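Community kitchen in Rirnside moves its rice lunches to December
By Hamish Stubbs
2025-12-05

The community kitchen in Rirnside will serve its rice lunches through the whole of December, after the November lunches were stopped by a broken water heater. The first meal is planned for next week, and the kitchen expects to give out 477 portions before the end of the month.

The heater was repaired by Merard, a small plumbing firm from the same street, and the kitchen passed its check on the first try. Trekemora, the food shop that supplies the dry goods, has agreed to keep the old price until the new year. It delivered 48 kilos of long-grain rice this week, and the sacks are already on the shelves in the back.

One thing is different this year. The kitchen now asks its helpers to look through the rice by hand before it is washed. In October several guests found small hard pieces in their food, and one of them wrote a letter to the kitchen. The letter was polite, but it was read aloud at the next meeting and the new rule came from it.

The work is simple and a little slow. A portion of dry rice goes into a light bowl, the bowl is tilted so that the grains lie against one side, and the helper looks for anything that is darker than the rest. Brown clumps are picked out, and so are the small orange or brown specks that sit between the grains and are easy to miss.
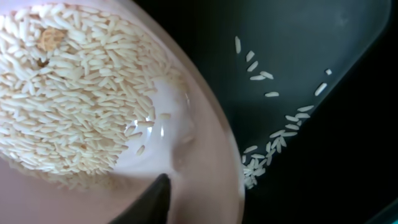

Helpers work in pairs at the long table, one looking and one measuring. A batch for the lunch is 100 grams for each guest, which is more than most recipes say, but the kitchen has found that many people ask for a second plate. The rice is then washed three times and left to stand in cold water while the vegetables are cut.

The first practice was held this week with new helpers, and there were some problems with grains falling beside the bowls. The kitchen has asked that all pouring is done over a tray with a raised rim. What lands in the tray is not put back in the bowl – it goes to the compost, together with the peelings. Helpers are also asked to wipe the counter next to the dish rack at the end of each shift, as grains that fall there can be carried into the sink and block the drain. The drain was cleared twice in the autumn, both times on a day when lunch was served, and the guests had to wait for their plates.

Clean plates and bowls stay in the rack until they are dry. The kitchen has stopped using towels for this, mostly to save on washing.

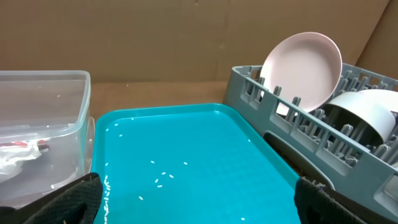 Vlad would like the kitchen to go one step further and buy rice that is already cleaned. He has sorted rice on two shifts, he said, and his eyes were tired after the first hour. "It costs a bit more, yes, but then we could start cooking earlier and people would not stand outside in the cold." He added that he will continue to come in any case.

The kitchen has asked Trekemora for a price on cleaned rice and expects an answer before the holidays. Until then the sorting continues as planned.

Lunch is served from noon until two, and the door on the yard side opens fifteen minutes earlier. There are 106 seats in the hall. Guests who want to take food home should bring their own box with a lid that closes well. Persons who wish to help can write their name on the list by the entrance – shifts are three hours long, and an apron is provided.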